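FOR IMMEDIATE RELEASE
November 2025

Katgate Letter Exchange Passes Last Year's Total and Opens Sign-Up for Winter Writers

KATGATE - The Katgate Letter Exchange, which pairs older residents with people across town who would simply like to write to somebody, has delivered 3,750 handwritten letters so far this year, up from 3,410 in the whole of the year before. Sign-up for the winter round is now open to anyone aged 16 and over, and the organizers would dearly love to hear from people who have never written a proper letter in their lives, as well as those who still keep a box of good paper in the hall closet.

The exchange began at a kitchen table on Alemayehu Street, when Mahlet Wako found a bundle of letters her aunt had kept from a pen friend and wondered why she had never had one of her own. She asked a few neighbors, they asked a few of theirs, and before long there was a shoebox on the counter of the Alemayehu Street branch library where people could drop off their envelopes. The shoebox has since given way to a real mailbox, painted green (it took two coats, and the second one is a slightly different green from the first), but the idea is much the same as it was at the start.

"People worry that they won't have anything to say," said Wako, who still sorts the letters herself most evenings. "Then they write four pages about a tomato plant, and the person at the other end writes four pages back about theirs, and off they go! We had one pair this July who spent the whole month arguing about how to cook green beans. I'm told it's still not settled."

Each writer is matched with a partner by interest and, where possible, by the sort of letter they enjoy getting. Some people like a long one every few weeks, while others would sooner have a postcard every few days. Letters go through the exchange's own mailbox, so home addresses are never shared, and partners use first names only unless both of them ask otherwise. Large-print matching is available, and a reader will sit with anyone who finds handwriting hard going.

This winter's round comes with a few new things. Trusance, the stationery shop on the corner of the market square, is giving every new writer a starter pack with paper, envelopes and a pen. Ekance, a family-run delivery firm based in Katgate, will carry letters to the three care homes outside the town limits, where until now the mail has gone out only once a week.

"My grandmother lives out that way, and I know what the afternoon mail means to her," said Hryhorii Kovalchuk of Ekance. "Our vans go past the door in any case. It seemed silly not to stop."

There will also be a letter-writing table at the library every afternoon through the end of the winter, with tea, coffee and a tin of cookies that Lumturie Dervishi has promised to keep filled. Dervishi joined as a writer two years ago and now runs the table. She says the best advice she can give to beginners is to start with the weather and not to apologize for it, and to leave the crossings-out where they are.

The exchange has places for 40 new writers this winter and a waiting list of roughly 30 residents hoping for a partner, so early sign-up would be a great kindness. Forms can be picked up at the Alemayehu Street library desk or from the counter at Trusance. There is no fee to take part, and postage within the exchange is free. Writers are asked to send at least two letters a month and to let the organizers know if they need to take a break, so that no one is left watching the mailbox.

A small display of letters, shared with the kind permission of both the people who wrote them and the people who received them, will be up in the library reading room from the first day of the round. The green bean letters are included.

For more information, or to arrange a visit to the writing table for a school or club, please ask for Mahlet Wako at the Alemayehu Street library.

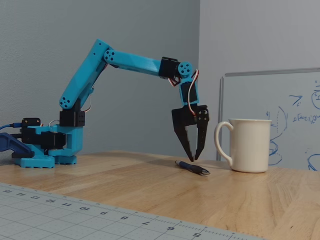
Chaltu Araya: I signed up last winter thinking I'd manage a month of it, and my partner and I are still writing. Could you say whether current writers may take on a second partner from the waiting list? I'd be glad to, and I have plenty of envelopes left.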